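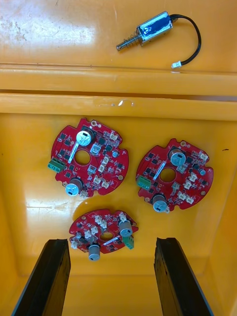
How should small electrical parts be kept between delivery and assembly? In shallow open trays, sorted by the job they belong to, with the bulky parts and the flat ones on separate levels.

3.2 Storage of parts at the bench

The trays at the Clemarside workshop were first set up by Cloutier and Marinho, who sorted stock by supplier. Under that system a worker building one unit had to visit several shelves, and boards were often stacked to save space. We replaced it with sorting by job. Each tray holds what one batch needs and nothing else.

Figure 4. Parts in a yellow plastic tray with a step between two levels. A push-pull solenoid with a spring on its plunger rests on the upper level, its thin black lead ending in a white two-pin plug. Three round red circuit boards lie on the lower level.

Boards with tall capacitors or screw terminals do not stack well. The pressure falls on one or two parts, and the board underneath gets scratched. We therefore asked workers to lay them side by side, even when this meant using a second tray. Leads were left attached and were not wound around the part - a tight bend near the body was the most common wiring fault in the November check.

The trial covered 526 trays over 67 working days. Workers filled in a short card when a tray was opened and again when it was returned. More than 400 of the trays came back with both entries complete, and only these are used in Section 4. Cards with one entry missing were kept but not scored.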